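助成事業 中間報告(7月提出分)
事業名:移民家庭の「おやつの記憶」聞き書きアーカイブ Mondus
報告者:Lutfa Matubbar

いつもご支援いただきありがとうございます。前回の報告からの四か月で、聞き書きは予想をはるかに超えて進みました。書きたいことが多すぎて長くなりますが、どうかお付き合いください。

1.聞き取りの進み具合

当期に話をうかがった方は30人です。申請書では年度末までに42人としていましたので、このままいけば秋のうちに届きそうです。録音の文字起こしは半分ほど終わり、残りはHabibur Begumさんが毎晩少しずつ進めてくださっています。ベンガル語と日本語がひとつの文の中で入れ替わる語りが多く、どちらの文字で書くかで二人で何度も話し合いました。結局、話し手が使った言葉のまま書き、訳は脚注に回すことにしました。読みにくいところもありますが、声に出して読むとその人の話しぶりが戻ってくるようで、私はこの形がとても気に入っています。

聞き取りは一人一時間の予定が、ほとんどの方で二時間を超えます。最初は「子どものころのお菓子なんて、話すことがない」とおっしゃるのに、学校の門の前で売っていた酸っぱい干し果物の話が出たとたん、通学路のこと、弟とのけんか、停電の夜のことまで一気に出てくるのです! ある方は、祖母が新聞紙で折ってくれた三角の袋の作り方を、話しながらその場で折って見せてくださいました。折り方は三種類あるそうで、次回は紙を多めに持っていきます。

当初の計画では南アジア出身の方を中心にしていましたが、紹介が紹介を呼び、中国、ペルー、フィリピンから来られた方にも広がりました。中国出身の方々からは、辛い味のお菓子の話がたくさん出ました。放課後に分け合って食べ、口のまわりを真っ赤にして帰って叱られたという話を、別々の町で育った三人がほぼ同じ言葉で語っています。こういう重なりに出会うと、文字起こしの手が止まってしまいます。

2.収蔵品と分類

語りに出てくるお菓子の包みや箱も、できる範囲で集めています。登録カードは語り用と包装用の二種類を作り、カード同士を番号でつなぎました。包装用のカードには、表に出ている文字をそのまま書き写す欄、色の欄、開け口の形の欄があります。
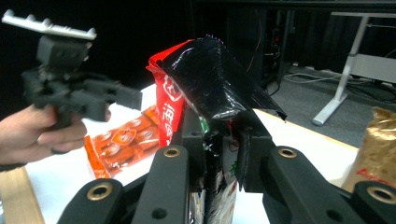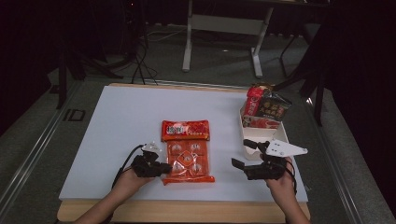 赤い包みの菓子と、白い箱。

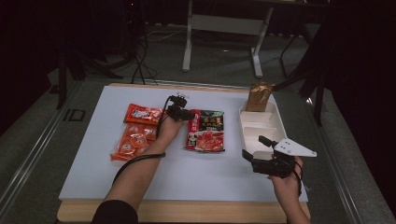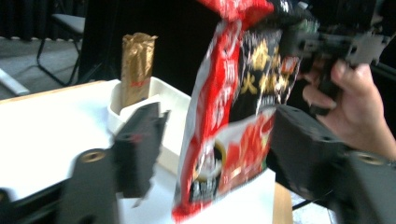

最後の一枚は赤と黒の袋。漢字が大きく入っています。

分類でいちばん悩んだのは「味」の欄です。甘い、辛い、塩辛い、と選択式にしたところ、早々に行き詰まりました。話し手の言う「辛い」が、鼻に抜ける辛さだったり、舌がしびれる辛さだったり、ただ塩がきついことだったりするためです。そこで選択式をやめ、話し手の言葉を自由に書く欄に改めました。「おじさんの家の味」と書かれたカードもあります。検索には不便ですが、索引は別に作ることにして、カードはこのまま残したいと考えています。

目録の管理にはEstrellaの貸出用ソフトを使っています。当初検討したTraltixは複数の文字体系を一つの欄に混ぜると並び順が乱れるため、見送りました。この判断に一か月近くかかったことが、当期の遅れのいちばん大きな理由です。移行後の登録は順調で、語りの断片と包装を合わせた登録件数は2492件になりました。断片というのは、録音を話題ごとに区切ったものです。

3.公開の催し

Flatow会館の二階をお借りして、小さな聞き語りの会を開きました。録音を五分ずつ流し、そのあと参加者どうしで自由に話すという、ごく簡単なものです。定員いっぱいの申し込みがあり、椅子を隣の部屋から借りてきました。

予想していなかったのは、若い世代の反応です。親が語る録音を初めて聞いたという高校生が、休憩時間にずっと母親に質問していました。「その店、まだあるの」「歩いてどのくらい」と、次から次へ! 終わってから、自分でも祖父に電話で聞いてみたいと申し出てくれ、録音の仕方を簡単にまとめた手引きを渡しました。この手引きは希望者が続いたので、やさしい日本語版も作っています。

反省もあります。会場の音が響きすぎて、後ろの席では録音の細かいところが聞き取れなかったそうです。字幕の文字も小さすぎました。次回はスピーカーを二か所に置き、字幕は一行ずつ大きく出すつもりです。また、小さなお子さん連れの方が途中で帰られたので、隣室に絵を描ける机を用意します。

4.予算について

支出はおおむね計画どおりです。文字起こしの謝金が見込みを上回りましたが、印刷費を下期に回したため、全体では予算内に収まっています。保存用の中性紙の封筒は、まとめて買ったことで単価が下がりました。浮いた分を聞き取り先への交通費に充てたく、費目間の流用について別紙でご相談いたします。

5.下期の予定

聞き取りの残りを進めながら、冊子の編集に入ります。全9章の構成で、章の並びは国別をやめ、「道ばた」「台所」「祭りの日」「留守番」といった場面ごとにしました。国別の草案も一度組んでみたのですが、同じような話が遠く離れたページに分かれてしまい、もったいなくて仕方がありませんでした。場面ごとに並べ直すと、ダッカの路地とリマの路地が見開きで隣り合います。初校が出ましたら、真っ先にお送りします。

語り手への原稿確認には時間をかけるつもりです。名前を出すかどうかも一人ずつうかがっており、現時点では半数を超える方が本名での掲載を望んでくださいました。確認の途中で新しい思い出が加わり、原稿がふくらむことも多く、Begumさんは「いつまでも校了にならない」と笑っています。締め切りは守ります。

聞き語りの会の二回目は、Flatow会館の都合がつき次第、日程をお知らせいたします。開始は午後二時を考えています。ご担当の皆さまにもぜひ足を運んでいただき、できればご自身の子どものころのおやつのことも聞かせてください。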